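Grileo - two-arm laundry planner
Last updated 2018-12-17

Hello, and thank you for stopping by! Grileo is the part of our stack that decides which hand goes where when a robot is working between a washing machine and a basket. It sits on top of Culier (the joint controller) and listens to Clollen (the cloth segmenter), and you will want both of them running before you try anything below.

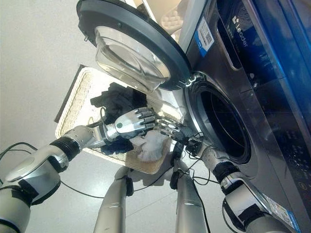
The planner thinks in regions, and each hand gets its own reachable region, worked out afresh 6 times a second. Most of our grief has come from the place where the two regions overlap. With the basket set right in front of the drum, the fingertips of both hands can very nearly meet over the clothes, so we keep a shared lock on that patch and whichever hand asks first gets it. The open door goes into the collision map as a full disc, glass and all - Clollen used to read the clear bowl as free space, and you can imagine how we found that out. Dark garments need the lower contrast threshold, which you will find under cloth.dark in the settings file.

Getting started is fairly painless. Fetch the code, copy settings.default to settings.local, put in the address of your Culier machine and start Grileo with the --dry flag, so that it prints its plans without moving anything. Do please read a few of those plans before you take the flag off.

The wrist cameras are handled separately from the head camera, and they are rather more trouble.
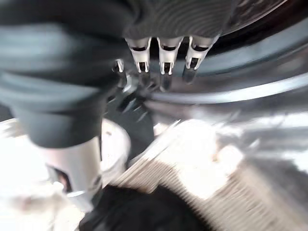
Frames from them pass through a blur check first. Anything scoring under 24 is kept in the log but never reaches the segmenter, and if 94 frames in a row are turned away the planner holds both arms still and asks for help. You can change either number, although I would leave the second one alone until you know your own lighting well.

Known problems: wicker weave is sometimes taken for folded cloth, and the lock is not always let go after an emergency stop (restarting Grileo clears it). The older Gosselin log format can still be read, but we stopped writing it in November.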